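# Session 6: Stalled stitch on the Vevham suturing cell

Course notes, Automation in Surgical Practice. Read together with the log extract handed out in May.

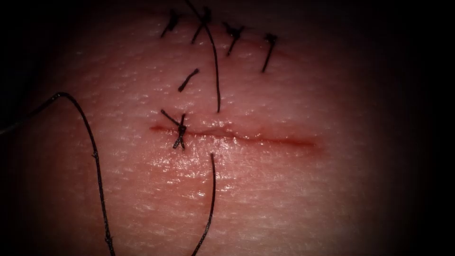 The fault discussed today is a stall between passing a stitch and tying it. The thread has gone through both sides of the wound, the controller has not received the condition it needs to start the knot, and the arms have withdrawn to the park position. The stitch is left open with both limbs free. In the log this appears as state `PASSED_UNTIED`.

## Background

The cell uses two Grekex arms under a Luster controller. All trials are on skin-like tissue. Thread tension is read at the left wrist and filtered before it reaches the knot planner, which was written by Ha-neul Yoon.

A stitch has four states:

1. `ENTRY`: needle in on the near side
2. `PASSED`: needle out on the far side, thread drawn
3. `TIED`: knot closed
4. `TRIMMED`: tails cut

## What went wrong

The move from `PASSED` to `TIED` requires the tension reading to settle inside its band for 50 consecutive samples. In run 46 it never settled. The planner retried 3 times, then raised a hold, and the arms parked correctly.

I-seul Ok traced the cause to the wrist sensor offset. The offset is zeroed at the start of a run and was not zeroed again after the thread was changed. A longer free length of thread pulls on the wrist during travel, and the filter treated this load as part of the stitch tension.

The first alarm was logged at sample 1,387. The reading had drifted well before that, but no limit was set on drift, only on absolute tension.

## Why it is a safety matter

Parking the arms is a safe state for the machine. It is a poor state for the wound. An untied stitch holds nothing, and its load passes to the neighbouring knots. A loose strand can also be caught by an instrument on re-entry.

The original hazard sheet (Byun method, column 4) listed "arm stops" as the end of the hazard. It should have listed the condition of the stitch at the time of the stop.

## Changes made

- Offset is zeroed after every thread change.
- Drift limit added, separate from the tension limit.
- A hold in `PASSED` now calls the operator at once, with an audible tone.
- Restart from `PASSED` is blocked until the operator confirms that both limbs are clear.

The last item is a manual check. No sensor on the cell can confirm it at present.

## For next session

Draw the state diagram with the new hold included. Mark every state in which thread is in the tissue but not secured, and give the operator action for each. Bring it on paper.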